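Chore robots

From the Hultatberg Household Wiki, the page on machines that help about the place

A chore robot is any machine meant to do a job that a person would otherwise do by hand at home or in a small shop: folding, wiping, stacking, wrapping, putting away. I've looked after this page for a good while now (hello, I'm Stelios Raptis, and yes, I know encyclopedia pages aren't supposed to say "I", but on this wiki they always have). The question I get most is whether they can do the chores yet. Some of them, sort of, and it depends very much on the chore.

What counts

Your washing machine is a robot by some people's reckoning. It fills itself, heats the water, spins and stops. I leave it out, along with dishwashers and bread makers, as you still have to bring the work to the machine and take it away again. For this page the machine has to handle the things itself. Floor cleaners get in by the skin of their teeth because they push dirt about without being fed it.

Floors

Floors are the success story. A floor is flat, it stays where it is, and missing a bit under the sofa does no harm. I ran a Killetti in my own flat for 503 days before the brush motor went, and apart from socks and one very long phone charger it got on with things nicely. Stairs still beat it, and so do tasselled rugs. See also the separate page on mopping, which badly needs someone to tidy it up!

Laundry

Folding is where people's hopes go to be tested. A towel is fine: four corners, pick two, fold. A T-shirt that has come out of the dryer in a knot is another matter, and a fitted sheet defeats most humans I know. The Policarpio folding table, which was sold to small hotels, wanted every item clipped on by hand first, and by the time you'd clipped it on you could have folded it. It cost 1,298 with the stand. I'd call that a very nice table.

Kitchens

Stirring works, and so does lifting a basket out of a fryer when the timer goes. Both happen in the same spot every time. Clearing up after a family tea is miles harder, with the half-full glasses and the peas and a pan handle sticking out over the edge. I've seen arms load plates very neatly when the plates were all the same. My cupboard has nothing of the sort in it.

Shop counters and wrapping

Now this is the bit I find most exciting, and it gets far less attention than the kitchen stuff. Small shops are full of fiddly handwork: bagging rolls, boxing cakes, tying up flowers. Fuvden, the florists' supplier, put it to me that a busy shop can tie 400 bunches in the run-up to a big holiday, and every one is a slightly different shape. Ribbon is dreadful stuff for a machine. It has no shape of its own, it slides, and it has to be pulled firmly enough to hold the paper without crushing the stems inside.

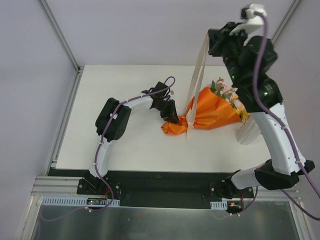

Two arms are a real help with this sort of job, for the same reason you ask someone to put a finger on the knot. One keeps the paper still and the other deals with the ribbon. What's left is judging the pull, and then the bow, which I'd put down as unsolved for everyday shop use until somebody shows me a whole morning's worth without a person stepping in. Speed matters too. A good florist has a bunch tied while she's still chatting to you about the weather.

Things still to add

Ironing, bed making and window cleaning all want sections. If you've lived with any of these machines, please put your notes on the talk page, including the grumbles.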